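Gavton cafe chain puts "gut-friendly" cold brew on tap, but the proof is thin

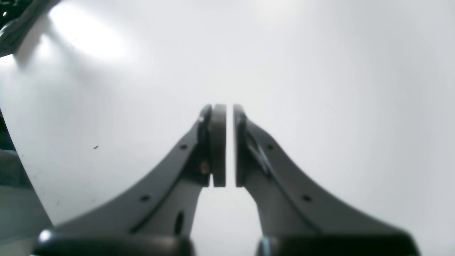

Two gripper fingers, nearly touching, against a smooth white surface.

Tarkano, the coffee chain based in Gavton, will start pouring a fermented cold brew called Zedonar in 85 of its shops in January. A can-sized glass costs twice as much as the plain version. The company says the drink "supports digestion" and gives a "calmer lift" than regular coffee.

How it knows that is hard to say. The claim rests on a tasting survey of 3,730 loyalty card holders, who were asked how they felt two hours after drinking it. There was no comparison drink - not even ordinary cold brew. Asked for lab results on live cultures, Tarkano sent a flavor chart.

"Coffee is acidic, and a keg line isn't a kind place for bacteria," said Reda Belhaj, a food scientist who has tested bottled ferments. "I'd want a count from the glass, at the counter, before I paid extra."

Rival roaster Shokri sold a similar drink last year and dropped it after some 2 months, blaming slow sales. Tarkano says its recipe is different but won't say how. The menu boards with the digestion wording have already been printed.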